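Cundlow folding examples, catch-up meeting, December
Started 14:00, small meeting room at Situm

Present: Abílio Guerreiro (chair), Benedita Veloso (notes), two of the recording staff, Mendes on the phone for items 1 to 3

**1. Last meeting's notes**

Agreed, with one change. The notes said the folding set was "on track". Benedita asked for this to be struck out as no one could say what track was meant. Struck out.

**2. Where the count stands**

We have 163 accepted recordings of cloth work on the bed. The plan says 1000. Abílio pointed out that the 1000 came from a slide, and that he has yet to see any working behind it. Mendes said it was a fair guess based on the earlier cup-stacking set. Abílio replied that cups keep their shape and cloth doesn't, and he would like to know why one number should tell us anything about the other. Mendes will look for the original working. Benedita doubts there is any.

A further 13 recordings were thrown out at checking. In 9 of them the person let go of a corner and picked it up again. There was a long talk over whether those should have been thrown out at all. The recording staff think a dropped corner is just what the system needs to see, since it will surely drop some itself. Mendes wants clean runs only for the first training round. Abílio said we have been told both things by the same people in the space of a month. No decision. The rejected recordings are to be kept and marked, and nothing is to be deleted until this is settled.

**3. The cloth task**

Benedita went through the task as it is now being done: cloth out across the sheet, both grippers on, lift, fold, smooth. She thinks the written steps are too loose. "Take hold of the ends" can mean the very corner or a good handful, and the recordings show both.
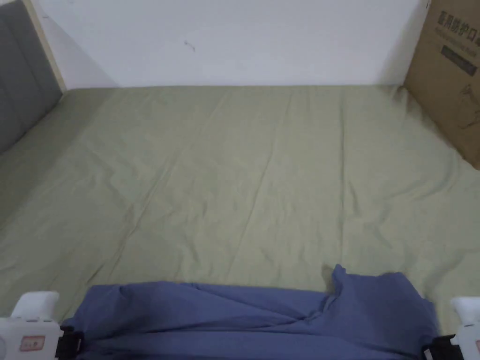 *Item 3: blue cloth held at both ends, still bunched, on the green sheet.*

Abílio asked whether the creases in the sheet underneath matter. Mendes thought the system would learn to ignore them. Asked how he knew, he said that it generally does. Abílio wished it noted that "generally does" is not a test result.

Also raised under this item: every accepted recording so far is on the same bed, against the same wall. Benedita expects the system to do very well on that bed and would not bet on any other. Mendes said variety was planned for the second stage. The second stage has no start date and no money against it that anyone present could point to.

Agreed to try a small batch on a different sheet before going further, and to have someone outside the team check it. Mendes left the call.

**4. Gorow checking tool**

The tool gives each recording a score for smoothness. Benedita compared the scores with her own view of the same recordings and found little match. It seems to like slow ones. One of the recording staff admitted to slowing down on purpose once this got round, and was thanked for saying so. Scores will not be used to accept or reject anything for now. Abílio will write to Gorow and ask what is being measured, in plain words.

**5. Working hours**

The recording staff asked for a longer break after lunch, as holding both grippers over the bed is hard on the wrists. Agreed at once. The daily target stays as it is until item 2 is sorted out, though Abílio does not want anyone rushing to meet it.

**Actions**

- Mendes: find the working behind the 1000, or say there is none
- Benedita: rewrite the "take hold" step and send it round
- Abílio: letter to Gorow
- Recording staff: small batch on a different sheet; mark up the rejected recordings

**Any other business**

A request has come in for a short showing to visitors. Abílio would prefer to wait until there is something to show. Benedita to reply politely.

Closed 15:10. Next meeting once the small batch has been checked.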